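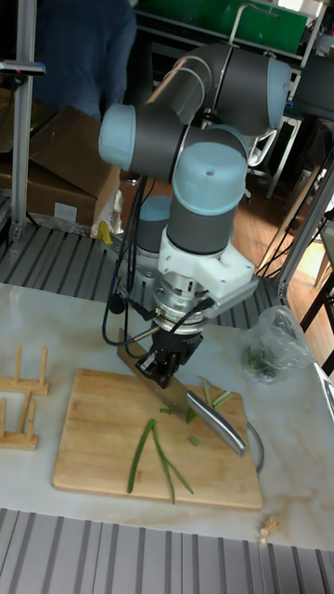 Mamo, a plugin that finds broken links on WordPress sites, began as a script for one client. "They had 900 posts and no idea which links still worked," says its developer, who runs Deltard alone from a spare room.

The first scan turned up 207 dead links. Version 2 is due in March and will check pages in the background -- the old one slowed cheaper hosts down.

Will there be a paid edition? "Not this year. I'd have to answer support mail within 24 hours, and I can't promise that." Translations are welcome, he adds, German first.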